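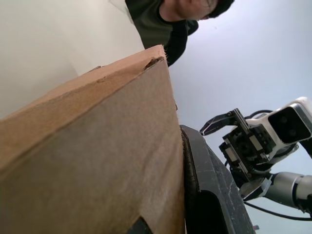
I spent an October afternoon at the Godach open day, where they let you stand right next to the robots, and I came home with a page of notes on cardboard boxes. My family thinks this is very funny. But the people there handle boxes all day long, and I've been fighting with mine in the garage for years!

The first thing I picked up was about torn corners. Once a corner goes fuzzy, the box won't stack straight and everything on top starts to lean. At the Fumis table they showed us how to brush the loose fibers flat with a little white glue, pinch the corner between two scraps of wood and leave it for an hour – then tape. I had always gone straight to the tape, which peels off and takes the paper with it. I've fixed 7 boxes this way now (well, six and a half, one was past saving).

Second, handle holes. If you carry anything heavy by the cutouts, line the top edge of the hole with a folded strip of cardboard and run tape over it, inside and out. It's much kinder to your fingers, and the hole doesn't rip upward halfway down the basement stairs. Ask me how I know.

The demonstration I liked best was at 2 in the afternoon. The arm works slowly enough that you can follow it, and the fellow running it told us it does far better when the box can't slide. Same goes for us! I put a square of rubber shelf liner under a box before I pack it or cut it down, and I don't need a third hand anymore. Plurkico had a bin of liner offcuts for the taking, and I took more than my share.

A few more from my notes:

Score a fold with the back of a butter knife before you bend it. You get a clean crease without cutting through.

Write what's in the box on the side, never the lid, because the lid ends up under another box.

Keep cords off to one side of the workbench. They had theirs looped up along the arm, and I've since hung my glue gun cord from a cup hook over the bench – no more dragging it through the glue.

Long flaps that won't stay open can be held back with a clothespin on each side.

Bakos handed out rolls of paper tape at the door, the kind you wet with a sponge. It sticks to dusty cardboard better than my plastic stuff, so I've ordered more. I still need to find a good place to keep the sponge.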